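Re: [stostondale-tables] Artificial flowers for the July dinner

Maricel Lagman wrote:
> The Trernitz catalog says their artificial stems look
> "fresh for 1,000 evenings." If we buy now we never
> have to pay a florist again. Can we agree on this?

Not yet, from me. Who sat through 1,000 evenings with a fake tulip? I'd like to see what these look like after 2 summers in the Zeltton storage unit. 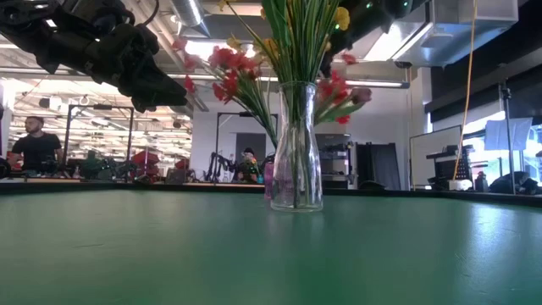
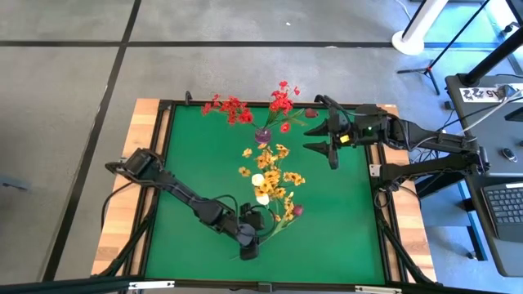 Artificial bouquet in the clear glass vase (first); yellow flowers and the small purple vase (second).

The quote is $1,376 for 15 tables. That covers stems only – no vases, no boxes to keep them in, and nothing for cleaning. Dust is my main worry. Jaunzems told us their table linens were "maintenance free" too, and I ironed every one of them.

I also don't buy the "never again" part. People get tired of a centerpiece. We'll want another color by the third dinner, and then we own two sets.

Could we price plain potted herbs first? Guests can take them home, and we store nothing. If Trernitz will send one sample bunch, I'll leave it on my kitchen windowsill until July and report back. The order form is due 23rd February, so please hold off on signing.

Azadeh Amini

Related messages in this list:
Re: Chair rental, second quote
Table linens, who has the key?
Menu cards – paper or chalkboard

Contact the list owner | Back to top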